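I met Pierina Russo on a rainy morning in the back of Hurnia, the little coffee place she has run in Bunbridge for two years now, and before I'd even gotten my coat off she had put a slice of something warm in front of me. Walnut and pear, if you're wondering. I was in no position to ask hard questions after that!

I wanted to talk about bread, mostly, and how a person goes from doing payroll at Thibodeau to getting up at three in the morning for a sourdough starter. "I was bored," she said, and laughed so loudly that the guy at the next table looked up. "I liked the people, I liked the paycheck. But I was reading flour catalogs at my desk."

Her first oven was secondhand and cost her $798 — "and it was worth maybe half that," she told me. It burned everything on the left side. She learned to turn the pans and kept it for a whole winter, selling loaves to neighbors out of the garage.

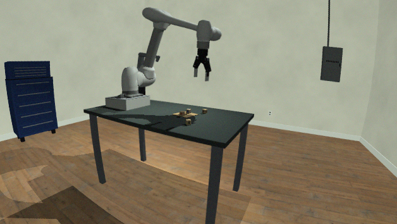 A robot arm over a dark table, computer rendering.

The name Ostaletti comes up a lot when you talk to her. It's the mill she buys from, and she drives out there herself because she likes to stick her hand in the sack before she pays. I asked if the flour really changes that much from one trip to the next. "Oh, all the time. One batch drinks water like crazy, the next one just sits there and sulks."

Last year she baked some 2230 loaves of the plain rye alone, which made my shoulders ache just hearing it. Her helper, Kamarul Ginting, came over to tell us the rye is his favorite too, but only on the second day, toasted, with too much butter. Pierina rolled her eyes. She's a first-day person.

They're adding a Saturday class in May, for people who have killed a starter before (me, twice). I asked what she'd be teaching first. "How to wait," she said, and went back to check on the oven.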